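Projet d'atelier, semestre 1 – Rapport de groupe
La place Heitmann à Lenddale : désimperméabiliser, mais pour qui ?
Imtiaz Talukder, Ida Fröhlich, Dimas Wibisono
Encadrant : Hartmut Wegener
Remis le 2018-12-03

1. Le site et la commande

La place Heitmann occupe 2 986 m² entre la gare routière de Lenddale et le canal de l'Oneck. Elle sert de parking depuis la fermeture de la halle aux grains. Le sol est en enrobé sur presque toute sa surface, avec deux avaloirs au point bas, côté canal, et un alignement de platanes taillés très court. La commande fournie par l'atelier tenait en une phrase : proposer un espace public « perméable et habité » capable de gérer la pluie courante sans rejet au réseau.

Nous avons commencé par lire l'étude préalable du bureau Tera, qui promet un « jardin éponge » et une baisse sensible de la température en été. Nous n'avons trouvé dans cette étude ni essai d'infiltration, ni relevé de nappe. Les coupes montrent des noues profondes bordées de graminées, des gens assis dans l'herbe, et un canal dont le niveau est dessiné un bon mètre plus bas que celui que nous avons constaté en juin. Cela nous a rendus méfiants, et le reste du rapport s'en ressent.

2. Ce que nous avons pu vérifier

Deux sondages à la tarière ont été faits avec l'aide de Torben Steinbach, technicien du laboratoire des sols. Le premier, près des platanes, traverse un remblai graveleux qui absorbe bien. Le second, au point bas, rencontre assez vite une argile grise et compacte. L'eau versée dans le trou y était encore le lendemain matin. Or c'est là que l'étude Tera place sa noue principale.

Nous savons que deux points ne font pas une carte. Ils suffisent pourtant à poser la question de la vidange : si la noue met plusieurs jours à se vider, elle devient une mare peu profonde au bord d'un quai de bus, et il est probable que la ville la comblera à la première plainte.
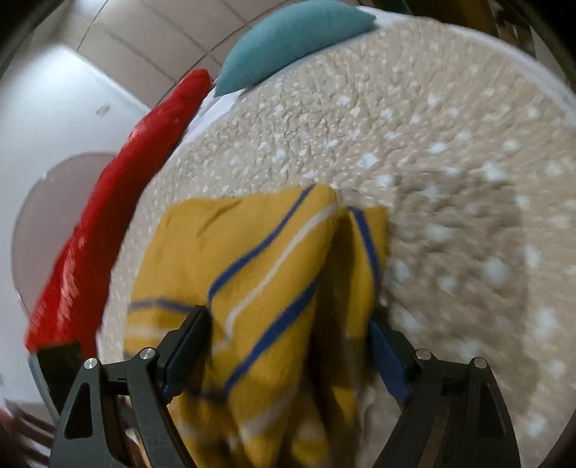

Nous avons aussi interrogé 31 usagers, surtout à la sortie des bus. La plupart demandent de l'ombre et des bancs. Le mot « biodiversité » n'est venu que lorsque nous l'avions glissé dans la question, et nous avons donc écarté ces réponses. Plusieurs commerçants craignent la perte du stationnement. Leur inquiétude nous paraît sérieuse, même si aucun n'a pu nous dire combien de clients viennent en voiture, et nous n'avons pas fait ce comptage non plus.

3. Proposition

Nous retenons un projet plus modeste que celui de la commande :

– l'infiltration est déplacée vers le haut de la place, dans le remblai, sous forme de fosses plantées continues ;
– le point bas reste minéral, en pavés à joints ouverts, avec un trop-plein vers le canal ;
– une rangée de stationnement est conservée côté halle ;
– les platanes sont gardés, mais leur taille est abandonnée.

Le « zéro rejet » n'est donc pas atteint. À notre avis il ne l'était pas davantage dans l'étude de départ, faute de mesures. Le trop-plein suppose par ailleurs l'accord du gestionnaire du canal, que nous avons sollicité par courrier sans obtenir de réponse.

4. Limites

Le remblai près des platanes n'a pas été analysé. Sur un ancien site de transbordement, c'est la lacune la plus gênante du travail : si des polluants y sont présents, infiltrer à cet endroit reviendrait à les pousser vers la nappe – et notre proposition tomberait. M. Wegener nous l'a fait remarquer à la revue intermédiaire. Le laboratoire n'avait plus de créneau avant le rendu ; les échantillons sont conservés et pourront être repris par le groupe du second semestre.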